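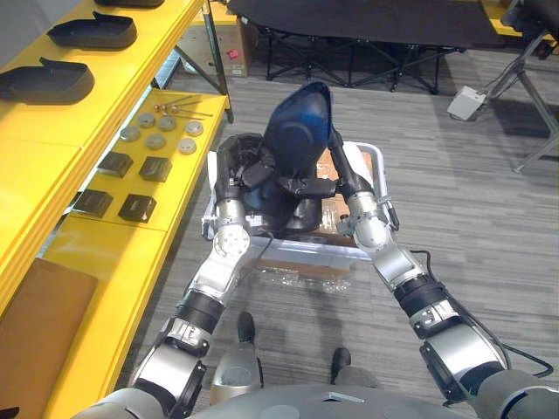 Normunds Rebane objected, when we first put the revival figures to him, that a band cannot be said to come back if its audience never left. We take the objection seriously, although it proves less than he would like. Of the 134 listeners in our Zaradstead survey, most who called themselves lifelong fans of Galtano could not name a song outside the first 2 albums. Loyalty of that kind is cheap to claim and hard to test.

4.2 Reunion tours and the memory of guitar bands

The usual account holds that people return to the rock music they heard at 14 or so, and that reunion tours simply meet the demand. Lauritsen and Arroyo make this case with some force. Their evidence, however, comes almost wholly from people standing in line for a show, who had already paid. We would expect them to speak warmly of the band.

Our own interviews point to something duller. Fans of Kobori described the return shows in words very close to those of the tour's press notes - "raw" came up again and again, as did "unfinished business" - and few could say what had been raw in the first place. Sheena Gourlay, who saw them on a Thursday in February, remembered the parking better than the set.

None of this shows that the affection is false. It does suggest that the survey item on "musical memory" (item 6) measures exposure to recent publicity at least as much as it measures the past, and we have left it out of the combined score. Baird's earlier study kept a similar item, and his nearly perfect match between nostalgia and ticket sales should be read with that in mind.

Figure 3. Setup with the white tray.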